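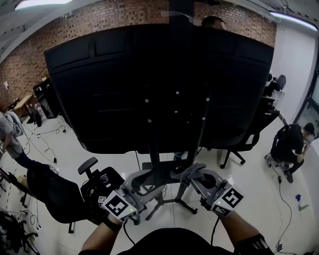 Brirker handheld grippers, pair

Product page updated 4/22/21

Shares 127 | Comments 3

The Brirker pair is a left and a right gripper for recording two-handed work. The operator holds one in each hand and does the job as usual, and the recordings are used as examples for training a robot arm. No arm is needed at the recording site.

Each gripper has grey jaws, a printed square marker on the body and a second, smaller tag. The head camera reads the markers to work out where each hand is. A small green light sits near the marker. Both units are cabled, so leave enough slack to reach the far side of the work.

Suitable jobs

Furniture handling, including office chairs, is covered by the standard jaws. They will hold fabric-covered parts. For thin metal parts, order the Ondieki narrow jaws separately.

Several people can record in one room. Keep the markers clean and replace any that are scratched, as the Norkosow software drops stretches where it cannot find them.

In the box

Left and right gripper
Hand straps
Two cables
Spare marker sheet

The head camera is sold separately. Storage on the base unit holds 104 recordings at the default length. A licence for Norkosow covers 200 recordings a month and can be extended.

Hire and repairs

Pairs can be hired from Hastgate by the week. Send repairs to Latifa Nasr at the same address with the serial number of both units, even if only one is faulty. They are calibrated together.

Share this page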